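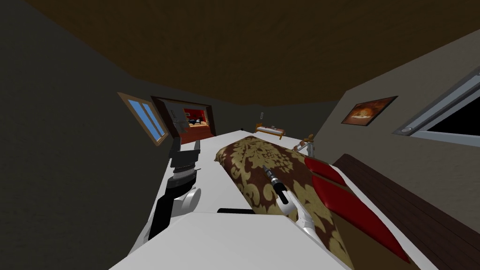 Practice rooms and house rules

I've been putting this page off since May, so it's a relief to get it up at last! It's a bit of a gallery and a bit of a rulebook. At Berbridge we do a lot of our bedroom work in simulation before a real arm goes anywhere near a real mattress, and over time we've ended up with a set of house rules for it. The full list has 54 entries (I know, I know – it grew) and most of them are dull. I've picked out the ones I find myself repeating to new starters.

The bedroom, with the right gripper on the blanket

Rule 6 lives here: resting contact counts as contact. If a gripper is touching the bedding, it goes in the log, whether or not it's about to pick anything up. People used to log only the grabs, and then we'd all sit there wondering what the fingers had been up to in between. I like a busy pattern for this sort of thing, by the way. The gold damask on that blanket is loud, but I'd much sooner look at it than at plain grey cloth all afternoon.

Both arms get a line in the log, too. The left one is up and pointing towards the doorway while the right one reaches over the bed, and our rule is that you write down the pose of the arm you aren't thinking about. It takes two minutes and I still forget.

Then there's the small stuff. The little wooden ornament near the far end of the bed is what we'd call a bystander: you name it before the run starts and check it again when you stop. Same goes for pillows, though we argued over those for ages. Clemard's checklist leaves soft things out altogether and ours keeps them in. I'm on the side of keeping them.

Last one, and it's the rule I'd fight for. No run in a rendered room gets written up as if it were a run in a real one. Put "simulated" in the title and again beside every result. Hevulberg asked for that wording and we've used it ever since.

The next clean-up of the list is version 4, and I'm hoping it'll be shorter.

Page last changed 2021-06-21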